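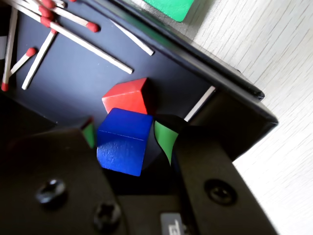
Akua Acheampong left a marriage in April and says she still sets out 2 mugs. "Habit, or grief. Same thing some mornings." Small stuff gets her. Matchsticks scattered in a tray, most crossing each other - "that was my head for weeks," she says.

We talked by phone, her in Dirnthorpe. Did she call him? "Once. He was kind about it. Kind was worse."

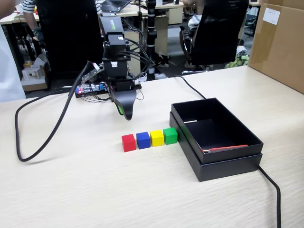 Robotic arm on a tabletop.

Her friend Kwaku told her to write letters and not send them. She wrote six. Burned none, sent none. "They're in a drawer. I dont open it."

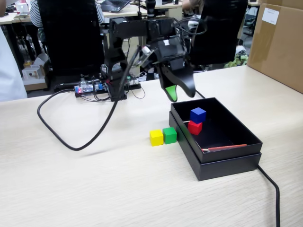
Page 6

Would she love somebody again? Long pause. "Yes. Not this year." She sleeps better now, eats breakfast, walks teh long way home. Still misses his cough in the next room.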